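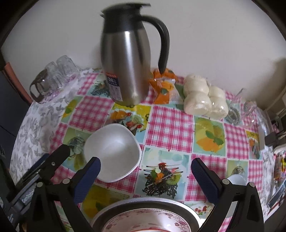

White bowl and floral plate on a patterned tablecloth.

Skeltau Coated Table Cover, Heavy Grade
Item 397
Sold by the running meter from the roll, or cut and hemmed to order

Overview

The Skeltau heavy grade is a woven cotton cover with a matte acrylic coating on the upper face. It is made for tables in daily use: canteens, guest houses, break rooms and family kitchens. The coating is applied in two passes and cured between them, so the weave stays visible and the surface doesn't take on the shine of a vinyl cloth. The underside is bare cotton and grips most finished tabletops without a separate pad.

The heavy grade replaces the earlier Grasness cover. Width and color numbers carry over. The hem is new, and the coating is thicker than before, so old and new stock should not be joined on the same table.

Specifications

Base cloth: 100% cotton, plain weave
Coating: acrylic, matte, upper face only
Roll width: 140 cm
Roll length: 16 m
Maximum wash temperature: 40 °C
Hem on cut pieces: 2 cm, double fold, polyester thread
Corners on cut pieces: mitered
Shrinkage, first wash: up to 3% in length, up to 2% in width
Minimum order from roll: 1 m

Patterns

Bakke: small check, one color on white. Four colors.
Ulwood: leaf repeat, two colors on a tan ground. Three colors.
Plain: eight colors, numbered 1 to 8.

The Bakke check is woven and stays square to the edge. The Ulwood repeat is printed before coating and may drift up to 8 mm across a full roll. Where two lengths will sit side by side, order them in one cut and note this on the order. We do not match pattern between separate orders.

Sizing

Measure the tabletop, not the old cloth. Add the drop twice to both length and width, then add the shrinkage allowance from the table above. A drop of 20 cm suits most seated use. For tables with a drawer or an apron rail, 15 cm keeps the hem clear of the pull.

Round and oval covers are cut from a paper template. Send the template with the order or ask for a blank. Round covers have a bound edge in place of the double hem, and the binding is available in white or tan only. Covers wider than the roll are joined with one flat seam along the length. Tell us if the seam must fall off center.

Heat and stains

The coating withstands filled cups and warm plates. It does not withstand pans, oven dishes or the base of an electric kettle. Use a trivet. Heat damage shows as a pale ring and cannot be removed.

Oil, coffee and tomato wipe off with a damp cloth if cleaned within the hour. Turmeric, ink and hair dye will mark the coating. Bleach, acetone and scouring powder break it down and should not be used at any strength.

Care

Wipe with water and mild dish soap. Rinse off the soap; residue turns the surface dull.
Machine wash at 40 °C or below, short spin.
Do not tumble dry. Hang over a rail with the coated side out.
Iron on the cotton side only, low setting, no steam.
Store rolled. Sharp folds leave a white line in the coating that may take several weeks to relax.

Lead times

Roll goods ship in three working days. Hemmed pieces take seven. Template work takes two weeks, or three in October, when the cutting room changes over to winter stock.

Returns

Uncut roll goods may be returned within 30 days in the original sleeve. Hemmed and template pieces are made to order and are accepted back only for a fault in the cloth, the coating or the sewing. Check the cover before washing it. Claims for pattern drift within the stated limit are not accepted.

Samples

Sample cards measure 10 by 15 cm and show the cloth, the coating and one hemmed edge. Up to five cards are sent free per address. Screen colors differ from the cloth, most of all in plain 3 and plain 6, and we advise asking for a card before ordering either.

Related items

Skeltau light grade, single coating pass
Underlay felt, 140 cm, off-white
Steel table clips, set of four, for tops up to 35 mm thick
Binding tape, white or tan, 5 m

Technical contact: Elif Naz Türkmen, coated fabrics
Page revised Jun 8, 2024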